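Funding the Repair of Meredith Weir: Options Open to a Small Town Council

Student project report, Public Works and Local Government module
Sebastián Huenchumán

1. Background

Kotelthorpe Town Council owns Meredith Weir and the footbridge that crosses it. The weir was built to hold water for a mill and now keeps the level steady through the town park. An inspection in May found erosion under the downstream apron, two cracked sluice frames and loose masonry in the left wing wall. None of these was graded as urgent, but the apron was given the lowest grade that still allows the sluices to be worked by hand.

The council has no engineering staff. It pays a yearly retainer of £4000 to a consultant, Gravia, for inspections and advice. Repairs are outside the retainer and have to be funded separately.

2. Aim and scope

The aim was to compare the ways in which the council could pay for the repairs and to set out the effect of each on the yearly budget. Flood modelling was left out. So was removal of the weir, which the council had already voted against before the project began.

3. Method

Three sources were used: the council's published minutes and accounts, the inspection summary, and a short survey of residents. The survey was handed out at the Wednesday market and left at the library counter. A total of 88 forms came back, of which two were blank and were discarded. Replies were entered in a spreadsheet by hand and checked by a second student.

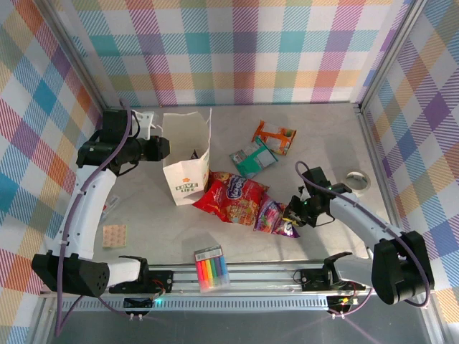
The survey asked whether the respondent used the footbridge, whether they would accept a rise in the town's share of the local tax, and whether they would prefer the work to be done at once or in stages. A space was left for comments. Several people wrote about parking, and these comments were not coded.

4. Options considered

4.1 Reserves. The council holds a general reserve and a smaller one set aside for buildings. Using both would pay for the sluice frames and the wing wall but not the apron. It would also take the general reserve below the level set in the council's own policy, so a formal vote would be needed.

4.2 Borrowing. A fixed-rate loan would cover all the work in a single season. Repayments would fall on the yearly budget for the whole term, and the council would need approval before signing. The minutes show that members were split on this point - mainly over the length of the term.

4.3 Shared cost. Uvov, the company that leases the old mill, draws water from above the weir. Its lease requires it to pay 50 per cent of the cost of "works to the sluices". Whether the apron counts as part of the sluices is not stated. The clerk's view was that it does not.

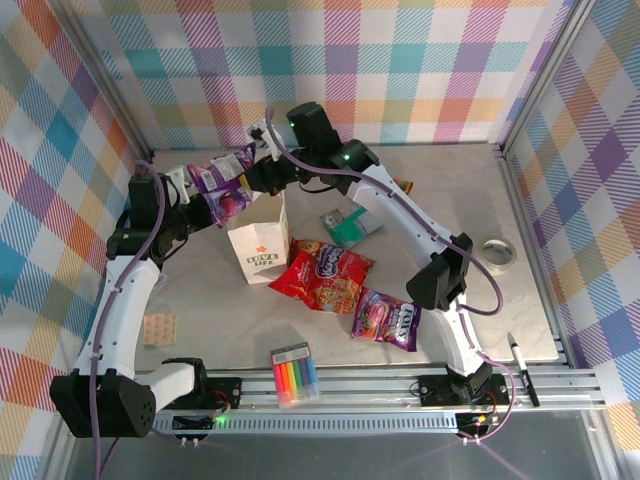 Figure 2. Enclosure with plaid-covered walls and two robot arms over the table.

4.4 Staged work. The repairs could be split over two financial years, with the sluice frames and apron in the first and the wing wall in the second. Access works such as the temporary dam would have to be paid for twice, and the footbridge would be closed in both years.

5. Findings

Most respondents used the footbridge. A majority preferred staged work if it meant a smaller tax rise, although the form did not mention the second closure and this probably affected the result. Support for a loan was weak among those who gave a reason, the usual one being interest.

On the budget side, the lease contribution makes the largest difference. If the apron is covered by the lease, the remaining cost can be met from reserves and a modest tax rise. If it is not, a loan or staging is required.

6. Recommendations

The council should get a written legal opinion on the lease wording before choosing between options. The sluice frames should go ahead first in any case, as Uvov's share of that item is not in dispute. Gravia should be asked for a separate price for the temporary dam, which was not itemised in the papers we saw.

7. Limitations

The survey sample was self-selected and leaned towards people who shop in the town during the day. Costs were taken from the council's papers and were not checked against tenders.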